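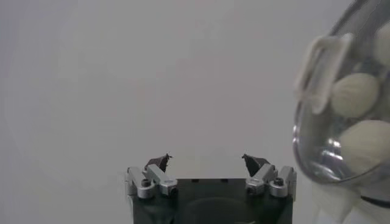 Silver and black against light grey. 

News > Visual Arts > Exhibitions

Rinirico Gallery to present Yin, new tidal prints by Štefánia Hudec

6 shares | 3 comments

Rinirico Gallery is pleased to announce Yin, a solo exhibition of woodcuts, etchings and hand-coloured monotypes by printmaker Štefánia Hudec. The exhibition opens in June and will occupy both of the gallery's ground floor rooms. Admission is free.

The works were developed along the mudflats and mangrove channels near the artist's home, where she has drawn outdoors in all weathers. Hudec draws first in graphite and diluted ink, often returning to the same bend of a channel at opposite ends of the tide, and then cuts her blocks from memory with the drawings put away. The resulting prints are spare, with large areas of unprinted paper and a narrow range of blue-greys and browns.

At the centre of the exhibition is a group of four large woodcuts, each printed by hand with a baren on Japanese paper. They will be shown unframed. A second room is given over to smaller etchings, together with the working drawings and a selection of proofs bearing the artist's pencilled corrections.

Hudec trained as a painter and taught drawing for many years before turning to print. She has said that the change began with a borrowed set of gouges and a single block of cherry, and that she did not expect to finish it. Her work is held in private collections and has been included in a number of group exhibitions, but Yin is her first solo presentation with Rinirico.

The etchings were editioned at Skestska, the open-access print workshop, where Hudec worked alongside master printer Gemechu Habte. The plates were bitten in stages over several months, and a number of them were scraped back and reworked after the first proofs had been pulled.

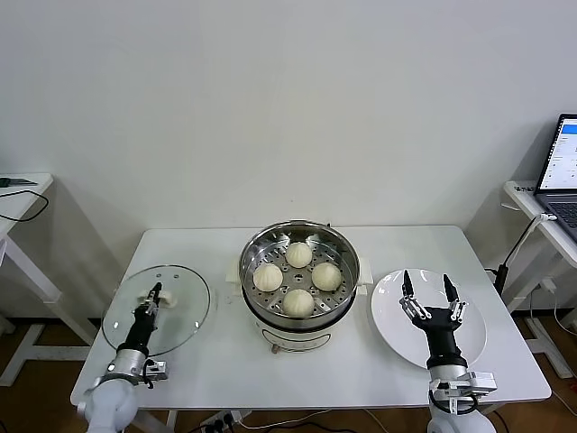
Imani Kowalczyk said that the proofs had changed her understanding of the finished prints, and that the gallery had been right to hang the two together, as visitors seldom have the chance to see how much an artist takes out.

An illustrated catalogue will be published by Flokard in an edition of 1000 copies, with an essay by Montserrat Gallegos on the place of the shoreline in contemporary relief printing. Copies will be available at the gallery desk and by mail order.

The artist will give a talk in the main room on the first Thursday of the exhibition, at 6 pm. Seating is limited and bookings are recommended. A practical introduction to woodcut for adults, led by Gemechu Habte, will be held at Skestska later in the season. No previous experience is required and all tools and paper will be provided.

The gallery is wheelchair accessible from the rear laneway. School and community groups are welcome by arrangement.

Media enquiries and requests for reproduction images should be directed to the gallery office.

3 comments

Marisol Serrano
Very much looking forward to this. I saw one of the mangrove etchings in a group show and have thought about it since. Will the smaller prints be for sale individually?

Tess
Is the talk going to be recorded? I'm interstate and can't get there on a Thursday.

inky_fingers
Did the woodcut intro at Skestska with Gemechu last time it ran. Terrific teacher, very patient with blunt gouges. Book early!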